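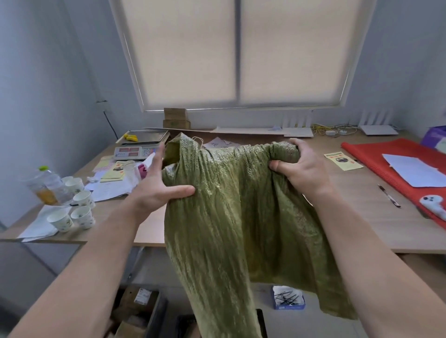

Green and crinkly, held up by hand over the desk.

Opinion > Workshop > Machines

Let the hands go first

I look after a Udero cell at Brisevus, in our unit in Were, and its whole job is to pick up soft empty bags and hang them on a hook. Sounds easy! It went in last September and for weeks it threw error 1451 (lost grip) so often that I heard the beep in my sleep.

The setup guide from Drusico wants you to start with the gripper: pressure, height, speed, then run a test batch of 400. I think that's the wrong way round. Before you touch a single setting, spend a morning doing the machine's job yourself, slowly, with the worst bags you've got — and pay attention to where your fingers want to go. Mine kept gathering a fat bunch of cloth near the mouth, when I'd told the cell to pinch one neat layer at the corner.

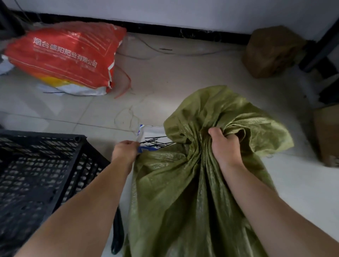 One reader wrote in after my last column to say this is romantic nonsense, that a gripper has no fingertips and copying a hand only teaches it our bad habits. Fair enough, up to a point. I'm not asking the cell to feel anything. I just want it to grab in a place where a fold is likely to hold, and I couldn't have picked that place from a drawing. I'd already worn through 17 sets of rubber pads trying.

The other thing I got from doing it by hand was the hang. Woven stuff creases however it likes, and if one side is gripped lower the whole bag swings. So now I set the two pick points level first and do the pressure last.

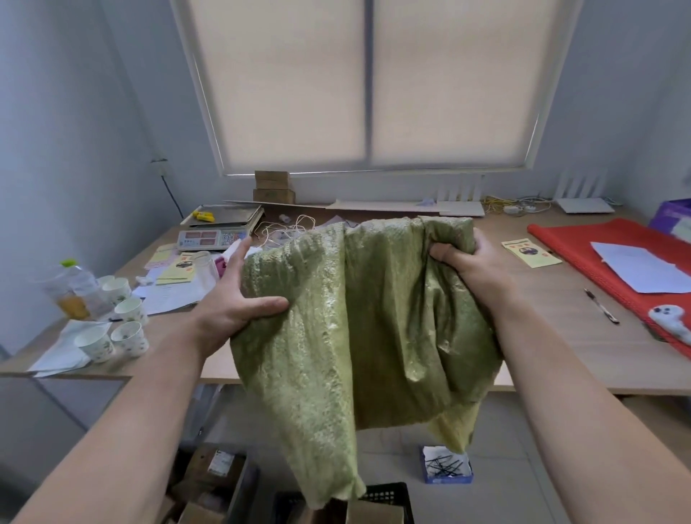

Looking after it

Wipe the pads at the start of the shift, have a look for loose threads round the rollers, and when the beeping starts, pick up a few bags yourself before opening the settings page. It takes 5 minutes — less if the kettle's on.

Comments

baler_bob: We do pressure last as well. Saves on pads.

Guest: Still think you should try suction.

tinpot: Suction on woven bags? Good luck, it leaks like a sieve.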